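3rd May, dye bench

Back at the bench after the long weekend with the windows open, which improved my mood no end, and the weld bath had kept very nicely under its lid. I had half expected a skin on it. There was a little scum along one side, which I lifted off with the slotted spoon, and underneath the liquor was still that clear, strong tea color and smelled of old hay and cabbage, the way it should. So I decided to carry on with it and leave the new batch of dried weld for later in the month.

For anyone reading along who was not here in April, a quick word on where we are. We want a soft gray-green on wool and on linen that we can repeat, because the Dender cushions need matching and the last person to dye that yarn left us a lovely sample card and not one single weight written on it. (If you are the last person to dye that yarn, come and have a coffee with me, I promise I am not cross!) The green is weld first, then a very light dip of iron to pull it down. Too much iron and it goes the color of a pond in November, and the wool gets harsh in the hand as well.

Today's skeins: 100 g of the Kütt two-ply each, 2 skeins, scoured last week and mordanted with alum overnight. I soaked them in plain warm water while I had my breakfast, and then a good bit longer because Benedek Juhász came by to borrow the big thermometer and we got talking about his cherry trees. I mention it only so that the soak time is not taken as gospel. They were well wetted through, anyway, no pale patches floating up.

Weld bath brought up slowly. I kept it well under a simmer the whole time, as we have been burned before (not literally) by letting it get too hot and ending up with a brownish yellow that no amount of chalk would cheer up. I did put in a pinch of chalk at the start, dissolved in a cup of warm water and strained. The water here is soft and it does make a difference, you can see the liquor brighten as it goes in. Skeins in, turned gently now and then, an hour in all, then left to cool in the pot while I wrote up the order book.

The yellow that came out was a joy. Clear, a bit lemony, very even on skein one. Skein two has a slightly lighter stretch near one of the ties, and I think I had that tie too snug. Please everyone, loose figure-eights, and more of them if the yarn wants to tangle. I know I say it every month.

Then the iron. 500 ml of the stock solution was made up on Friday and I used far less than that, a spoonful at a time into a big bucket of warm water, dipping a tuft of waste yarn each time before trusting the real thing to it. The third spoonful gave what I wanted. Skein one went in and I counted slowly and had it out again before I had finished being nervous. Skein two had a touch longer, on purpose, so that Jaanus Jankauskaitė can have the choice of both when he comes for the cushions. Rinsed in two changes of water, squeezed in a towel, hung by the back door out of the sun.

Linen swatches are another story and a slower one. The tannin step had taken well enough, but the alum on top looks weak to me, and the yellow is thin and a little greenish before any iron has been near it. I have put all of them aside with a tag through the corner. My guess is that the cloth still had some finish in it from the mill, so the next lot gets a longer scour with washing soda – a proper boil, lid on, and the water changed if it comes out yellow. The Jilley linen never needed this, but that roll is finished and we shall have to learn to love the new one.

Small housekeeping matters. The Drilico scale is reading steadily again after a change of battery. Recipe card 253 in the box has the alum percentage crossed out and corrected twice in different hands, and I would like whoever made the second correction to initial it. The long wooden spoon with the notch is for iron only, and it now has a ring of red thread on the handle so there can be no arguing.

To do: dry the skeins fully and look at them again by the north window before judging the shade; cut more linen; order chalk; ask Benedek for the thermometer back. We still need to settle on a name for this green, too. "Sage" is what I have penciled on the tags for the moment, though sage seems to mean something different to each of us.
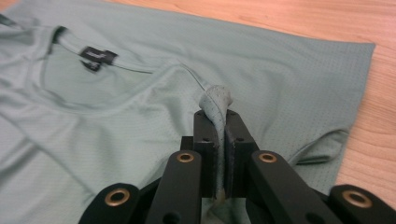
Pale sage green on a sports tee, mesh fabric.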